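Opinion

Before we buy arms for the dish room, price the plates
Yiğit Ağca

The draft equipment plan for the Trorkness kitchens came round in December, and the line that got all the attention was the one for two robot arms. I have read it four times now. I still can't find what we would be paying for.

The plan gives a price for the arms, a price for the table they bolt to, and a figure for "integration" that looks like somebody picked it because it fit on the page. Then it takes the wages of the people who sort and stack plates after lunch, divides one by the other, and tells us the whole thing pays for itself in three years. I've sat through a lot of these sums. Three years is what they always come to. It is the number that gets a thing signed.

What the sum leaves out is everything around the arms. Look at what the work consists of when somebody sets it up for a trial. The Farby trial bench is about as kind to a machine as a bench can be: plain walls on three sides, even light, one bin, and a few round plates in colors a child could name. I don't hold that against the people running it. You have to begin with something simple. But a buyer ought to look hard at how simple it is.

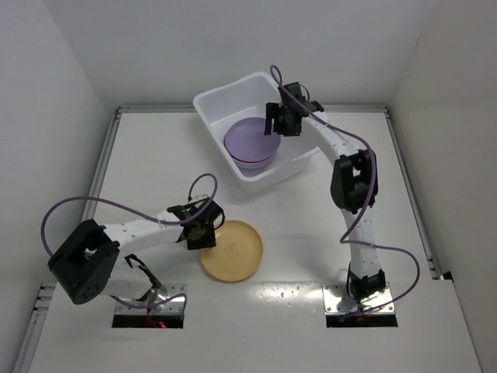
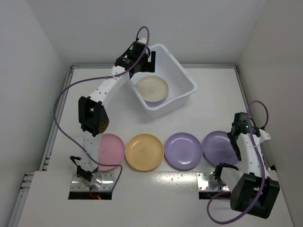 The Farby bench: two arms, one white bin, colored plates.

Now think about our return hatch at half past one. The plates come back with forks on them, with napkins stuck to them, in bowls, under bowls. Half of them are the old oval ones from Baysal that nest with nothing. If we want our dish room to look anything like that bench, then we are buying new plates, new bins, a walled-off table and a person to scrape and sort before anything reaches the arms. None of that is in the plan. I asked Solène Besnard, who put the plan together, where the scraping was, and she told me fairly enough that it would be "absorbed by existing staff." Those are the same existing staff whose hours have already been counted as savings.

Then there is upkeep. The plan allows 1729 a year for parts and service, for both arms, and gives no source for it. I would like to know who comes out when an arm stops, how long they take, and what we do with a lunch's worth of plates in the meantime. Lucrezia Bellini, who ran purchasing at Plondo before she came to us, says she would not sign for a toaster on that much paperwork. She would also want the spare parts priced up front, in writing, for as long as we plan to keep the thing.

I am not against machines. The dishwasher is a machine and I would fight anyone who tried to take it away. We knew what it had to do before we bought it, though, and we knew how many racks an hour it had to get through – the arms have no such number against them anywhere in the draft.

So here is what I would ask for. Rent before we buy, for six months, in our own dish room with our own plates. Have the seller state the number of plates an hour and put it in the contract. Charge the sorting, the new bins and the floor space to the robot line of the budget, where they belong. And keep the lunch crew's hours as they are until the rental is over, whatever the spreadsheet says.

Comments on the draft close on 13th February. Send them to Solène, and copy me.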